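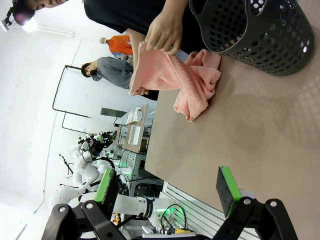
I have been folding towels wrong for my entire adult life, according to my mother-in-law, and after last weekend I'm starting to think she has a point. We had the whole of Tormod's family to stay in August, which meant every towel we own came out of the cupboard, plus the beach ones, plus two that I'm fairly sure belong to next door. So there was a lot of washing. The pink one was where I finally got it. You start with it all in a crumpled heap like that, one hand on each end, and pull it out between you before you even think about folding. I'd always gone straight for the corners and then wondered why the middle was lumpy!

Fotini (that's the mother-in-law, and she does read this, so hello) folds in thirds lengthways, then in half, then in half again. I was a halves-all-the-way person. Thirds means the edges end up on the inside and you only see the fat rounded bit on the shelf, like in a hotel. I tried it on the hand towels first and they looked so smart I went and redid the bath sheets, at ten at night, with the telly on.

The other thing I've changed is doing it at a table. I used to fold on the bed, where everything sinks, or on my knees on the landing. With the basket up on the table as well there's no bending down for each one and my back is very grateful. I've got my eye on a second basket, another plastic one with plenty of holes in it, as this one from that shop in Ladham has started snagging everything and I've lost a good pillowcase to it.

Washing itself hasn't changed much. I do towels at 60, no softener (it makes them slippery and they stop drying you properly), and a really good shake before they go on the line. If it's raining they go over the banister and Tormod complains.

Flannels I still haven't cracked. Fotini rolls hers, I just chuck mine in the drawer and shut it quickly. And if anyone knows how to fold a fitted sheet without ending up wearing it, please leave me a comment - I've watched her do it twice now and I still can't see where the fourth corner goes.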